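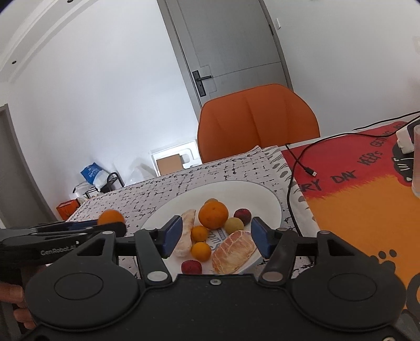

Oranges on a plate. A meal-plan company says eating fruit first changes how much you weigh.

Fruit-first diet firm claims big results, but the numbers are thin

CIDGATE. A company that sells meal plans over the phone and by mail says its customers lost weight by doing one simple thing: eating a piece of fruit before every lunch and dinner. The firm, Skinness, put out its results in January and has been quoting them in radio ads ever since. They are on the side of two city buses as well.

The results come to four pages. A reader who gets past the first page will find less there than the ads suggest.

Skinness says 3,119 people signed up for its twelve-week plan and that those who finished it lost "up to 14 pounds." The words "up to" are doing a lot of work. One customer losing 14 pounds would make the sentence true even if everyone else stayed the same. Asked for the average loss, the company sent back the same four pages with the words "significant and lasting" underlined. It did not send an average.

There is also the matter of who finished. A table on page three gives that figure as 2,097. That leaves about a third of the customers out of the results, and the report does not say what happened to them. People who quit a diet tend to be the ones it isn't working for. Leave them out and almost any plan looks good, including one built on fruit, cabbage soup or standing on one leg.

Weights were reported by the customers themselves, in a weekly text message. There was no weigh-in and no second group eating their fruit after the meal, or skipping it. Without such a group, it is hard to see how anyone could tell whether the orange did the work or whether people who have paid $139 for a diet simply eat less for a while.

The price covers a booklet, the weekly texts and a wall chart. It does not cover any fruit.

Lajos Fodor, who founded Skinness, said by phone that critics were missing the point. "We are not a laboratory," he said. "We are helping people, and they tell us it works." He said that fruit "prepares the stomach" and that eating it last "wastes it." Asked what that meant, he said it was covered in the booklet.

The booklet does have a section called Preparing the Stomach. It runs to a page and a half and says fruit eaten last "sits on top" of other food and spoils there. No source is given. The stomach does not stack food in layers like a lunch box. It churns what it gets.

None of this means fruit before dinner is a bad idea. Someone who eats a large orange and then sits down to pasta may well want less pasta. That is a modest claim, and it costs the price of the orange. Soup or salad, or a big glass of water, might do much the same job. Skinness does not mention them, and it does not sell a wall chart for them.

The claims get larger further in. Page four says the plan brings "clearer skin, steadier moods and deeper sleep." Customers were asked about these in one question at the end of the twelve weeks. The question was: "Which of these benefits have you noticed?" There was no box for none.

Local shops have not waited for better numbers. The Sárközi grocery stores have put up signs reading "Fruit First!" over their citrus bins, and the store on Mill Street was giving away copies of the Skinness chart at the register last week. A manager there said orange sales were up. Orange sales usually are up in winter, when oranges are in season and everyone has made a promise to themselves.
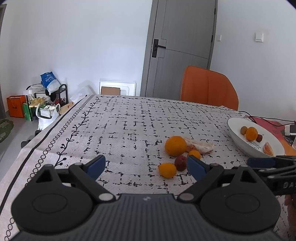
Vilmos Kovács wrote in to say that he had bought the plan and wanted his money back. He followed it for five weeks, he said, and lost two pounds, which he gained back over one weekend at his sister's. What bothered him more than the two pounds was the refund policy, under which a customer must complete all twelve weeks, answer every text and mail in the chart with each square filled in by hand. He had missed three texts while he was working nights. "So I'm out the money and I'm not in their numbers either," he wrote. "As far as they're concerned I never ate an orange."

The refund terms are in the booklet, on the inside of the back cover. They are not in the ads. Fodor said customers could read them before buying by asking for a copy in the mail. He would not say how many refunds had been paid. He did say the company had received over 500 thank-you letters, and offered to share some. Three arrived by email. All three were unsigned, and two of them used the phrase "I feel like a new me."

The company may have more to show later. Fodor said a second report is planned, with what he called a bigger group and "even better outcomes." It is unusual to know the outcomes of a study before it has been done. He said the new report would again rely on weights sent in by text, as customers find it convenient, and that he saw no need for an outside group to check the work.

Anyone thinking of signing up could start with three questions that the four pages do not answer. What was the average weight loss, counting everybody who paid? How many had kept it off six months later? And what did the people who left say when they left? Fodor was sent all three in writing. He replied that the team was very busy with new orders.

The plan remains on sale. The bus ads are booked through spring.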